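Drandar Sports & Kitchen
Jobs - Kundby store

Shelf Stocker / Store Associate, part-time

Posted 18/03/2020

Drandar is looking for two part-time shelf stockers for our Kundby store. The job is mostly on the sales floor, working in the drinkware, lunch box and sports bottle aisles. You will fill shelves, straighten what customers have moved, check price tags and bring stock out from the back room. No retail experience is needed. We train every new associate on the floor during the first shifts.

About the store

The Kundby store is on Solberg Road, next to the garden center. It is a mid-size store with 9 aisles, a small back room and a loading door on the north side. The drinkware section gets handled more than any other part of the store. People pick bottles up, try the lids, compare sizes and put them back wherever there is room. A large part of the job is putting that section back in order several times a shift.

What you will do

Walk your aisles at the start of the shift and note what is low.

Bring stock from the back room on a cart and fill from the back of the shelf forward.

Keep products grouped by color and size. Shaker bottles with orange lids stay with orange, lime green with lime green, and the same goes for every other color we carry.

Stand up anything that has tipped over. Bottles go upright with the printed name facing out where the shape allows it.

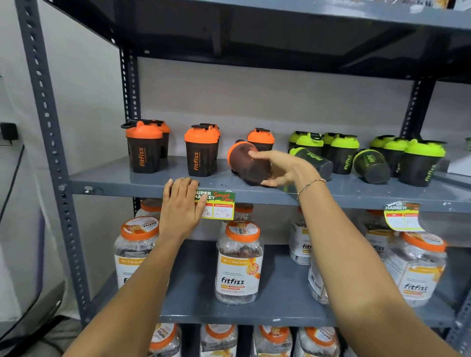 Check that each price tag on the shelf edge matches the product above it. Report missing or wrong tags to the shift lead.

Wipe shelves down when a section is empty enough to do it.

Set aside bottles with cracked lids or scuffed printing and log them on the damage sheet.

Break down cartons and take them to the baler.

Answer simple questions from customers and walk them to the right aisle. For anything about returns, send them to the front desk.

Once a month there is a full count of the section. The drinkware aisle has 236 item numbers, and the count is done by two people, one reading and one scanning.

Hours and pay

16 hours a week, in four shifts. Shifts are early morning or evening and are posted two weeks ahead. Some weekend work is required. Pay is hourly and depends on experience - we will tell you the rate on the first call. Associates get the store discount from the first day, including on Brasano cookware.

What we ask for

You are 18 or older.

You can stand and walk for a full shift, and reach, bend and kneel. Some of the shelves are close to the floor.

You can lift a carton of 30 pounds with or without a cart.

You can read item numbers and small print on tags.

You show up on time and call ahead if you can't.

Helpful but not required: past work in a store, warehouse or kitchen, and experience with a handheld scanner.

Clothing

We supply the store shirt and a box cutter. Please wear dark pants and closed shoes with a non-slip sole. Small jewelry is fine on the sales floor. Rings and bracelets come off before you use the baler.

How to apply

Fill out the form at the front desk of the Kundby store or send us a short letter with your contact information and the hours you can work. A resume is welcome but you can apply without one. We will call applicants for a short meeting in the store, which includes a walk through the aisles and a few minutes of shelf work so you can see what the job is like.

The start date is in April. Both positions stay open until filled.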